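November
By Morag Morrison

The salesman in the Zunville showroom wants me to put my palm on the countertop. "Feel that," he says. I feel it. It feels like a countertop.

The slab is called Cilterum, it costs $144 a square foot before anybody cuts it, and according to the brochure it will "outlast the home it lives in." I have heard that line before. My mother heard it about her pink laminate in a kitchen that was torn out when I was in sixth grade. The laminate was fine. She was sick of pink.

Stone-look surfaces are the thing to have again, and the darker and moodier the better. Drinorero, which sells Cilterum through 112 dealers, says white kitchens are finished. The same company told me white kitchens were timeless when I wrote about them a few years ago, and I still have the press kit.

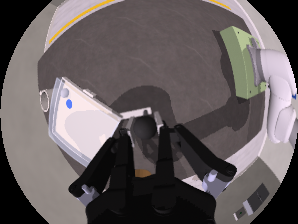 Pale veins on a dark, mottled gray-brown surface.

What are you paying for? Mostly the pattern. I asked three fabricators what separates a cheap slab from a costly one, and all of them talked about the veins first. In lower-priced lines the veins repeat, so two slabs laid end to end can look like wallpaper. In the better lines they repeat less often. One fabricator, Aitken, keeps offcuts from both kinds in a bin by the door and lets customers guess the price. He says they do badly. So did I.

Then there is the warranty, 658 words of it in the copy I was handed. It covers "manufacturing defects under normal residential use." It does not cover chips, scorch marks, seams, anything done by the installer, or "changes in appearance." I read that last one out loud to the salesman. He said most people never file a claim, and I believe him. 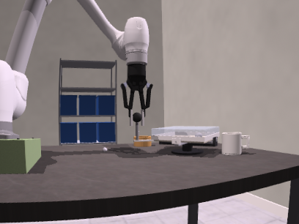

Dark counters have a problem the showrooms are lit to hide. Under a ceiling full of spotlights, everything glows. At home you get one fixture and a window, and the counter soaks up what light there is. Put a black knob or a black pepper mill on a dark top and it all but melts in; a green box at least gives the eye something to hold, though its shadow still spreads into a ragged patch beside it. If you chop onions at seven on a winter evening, that matters more than the veins do.

I am not against a nice counter. Ask for a sample bigger than a playing card, take it home, and leave it by the sink for a week. Spill coffee on it. Look at it at night with the lights you already own. The Zunville showroom charges $3 for a sample and refunds it if you buy.

Mine is still next to the toaster.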